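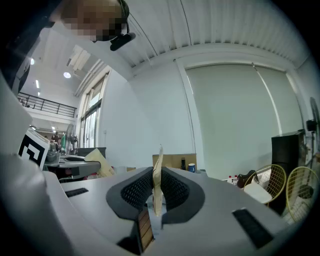 A crumpled piece of paper between the two fingers of a hand-held gripper at the Garer workshop.

Garer opens its doors to people who want to teach robots by hand
November, by the Stalance news desk

The small company Garer has started a program in which ordinary people show simple household tasks to robots, without standing near any robot. The participants hold a gripper tool in the hand and do the task themselves, for example picking up a piece of paper from a desk and putting it away. A camera on the tool records how the fingers move and what they touch. Later the recordings are used to train a robot arm which carries the same kind of fingers.

The program has the name Javier. It began with seven participants in the spring and has now 30, most of them students and retired people from the neighborhood. They work in shifts of two hours in the morning or in the afternoon, and they are paid by the hour, also when a recording must be thrown away.

According to the company, paper is among the most difficult materials on the task list. A cup keeps its form when it is gripped, but a sheet of paper changes its form with every touch, and after it is crumpled it never looks the same twice. If the fingers close too early they push the paper away. If they close too late they hit the table. A person corrects such things without thinking about it, and this small correction is what Garer wants to have in the recordings.

The list for this season has 77 tasks. Of these, 61 have been recorded in sufficient number, and the others wait for the winter. Among the missing ones are folding a napkin, closing a bag with a zipper and taking one single sheet from a stack. The last one was tried already in the summer, but the participants needed so many attempts that the company decided to change the instructions and start again.

Before Garer used the hand-held tool, the demonstrations were made by remote control. A person sat before a screen and moved a robot arm with two handles. This method is still in use for heavy objects and for tasks near hot surfaces, but it is slow - a new operator needs several days before the movements become smooth. With the tool in the hand, most people are ready after half an hour.

There is also criticism. The workers' group Stusent, which gives advice to people in short-term jobs, says that holding the tool for a long time is tiring for the wrist and asks for longer breaks. It also wants clear rules about recordings in which faces of other people can be seen. Garer answers that faces are made unrecognizable before the material is used, and that a break of ten minutes in every hour will be introduced from next month.

The company does not say when a robot trained in this way will be sold. First tests with the paper tasks are planned for after the winter, and the results will be shown at an open evening in the workshop. People who wish to take part in the program can register at the reception desk in the mornings - experience with machines is not required.

Last updated: November, 4:30 p.m.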